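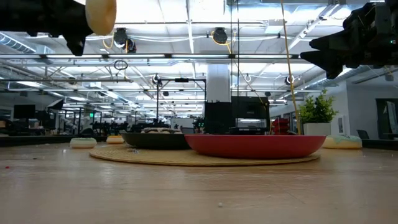
Sólveig Fogh wants to know why the second cell ate up so much of the quarter and whether the left gripper is going to need another rebuild before June. Fair questions, and she asked for the answer up front, so: it took the time because the arm bases kept creeping, and no, I don't think so, provided we stick to the new check sheet.

Progress report, cell 2 (two-arm table cell), upkeep and repair
To: Sólveig Fogh, Cliltholm
From: Oddur Zoëga
Mon 26 November

Short version. Cell is up. Both arms running full shifts on the donut sorting and plating task. Left gripper rebuilt, right gripper cleaned and re-shimmed only. Cable work half done. Money: inside the budget line, see the end.

Left gripper
Fingers were closing out of line. You could hear it, a click at the end of travel. Took it down to the carriage and found one guide worn on the inside face. Swapped both guides, new screws, thread lock on all of them this time. Ran it 1200 cycles open/close with nothing in the fingers, then 200 picks with the toy donuts. 13 drops in the 200, nearly all of them on pieces lying up against a bowl rim. That's a grip angle thing and belongs to the software side, I've passed it on. Before the rebuild we couldn't get through a morning, so I'm calling it fixed.

One note for whoever does this next: guides come in pairs and the bag isn't marked left/right. Lay them out on paper before you pull the old ones. I didn't. Cost me an hour.

Arm bases
Main time sink. Left arm was drifting out of calibration every couple of days and we kept blaming the joint encoders. Pulled data, swapped an encoder cable, recalibrated, same again. In the end it was the base bolts backing off a hair under load. Retorqued both sides, put paint marks across the bolt heads so a turn shows up at a glance. No drift past tolerance since. Should of checked that first, and it's now line one on the check sheet.
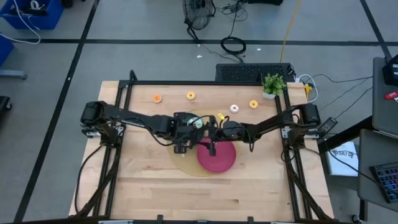 Cables are the part I'm least happy with. Signal cables to both wrists got replaced with the Sarell ones, longer, softer jacket, and the snagging at the elbow has stopped. Power is still the old run. The arms come in from opposite sides and work right up against each other over the plate, so slack on one is always in reach of the other when somebody gets lazy with the ties. There's still a loop hanging under the right arm's base next to the side rail, and the drop off the left base goes down the side of the table with no sleeve on it. Both are on the list for the next stop. The thin stuff trailing across the floor toward the desks wants a cover strip as well, ordered from Hurcombe, not here yet.

Table and props
Moved the reset position for the props into writing, it used to live in people's heads. Mat first, then dish, then donuts, plant stays in the back right corner. Wipe the tabletop at shift start. Crumbs off the props get in the finger pads and then you're chasing a slip that isn't a gripper fault. Pads get alcohol wipe daily, swap when the edge goes shiny.

Routine, as it stands now
Daily: bolt marks, pads, wipe table, listen to both grippers on a free close.
Weekly: cable ties, wrist connectors, calibration check against the plate.
Monthly: grease carriages, torque check on the base, back up the controller config.
The monthly got skipped once in the quarter, my fault, I was on the base problem. Done late.

Spares
One full guide pair left. Finger pads fine. No spare wrist motor and I'd like one. Stetsiuk quoted long lead times and if the right one goes we are down until it turns up. Would like a yes or no on that from you this week if possble.

Money
435 spent on parts out of this line, everything incl. the Sarell cables and the cover strip. Labor is booked on the general sheet as before. The wrist motor is not in there and would need its own approval.

Next
- power run and sleeve on the left side
- tie up the right base loop
- cover strip when it comes in
- same gripper rebuild on the right arm, planned, before it starts clicking
- repeat the 200 pick run after the angle change and send you the number

Need half a day with the cell stopped for the first two. Friday suits me, tell me if it clashes with anything at your end.

Oddur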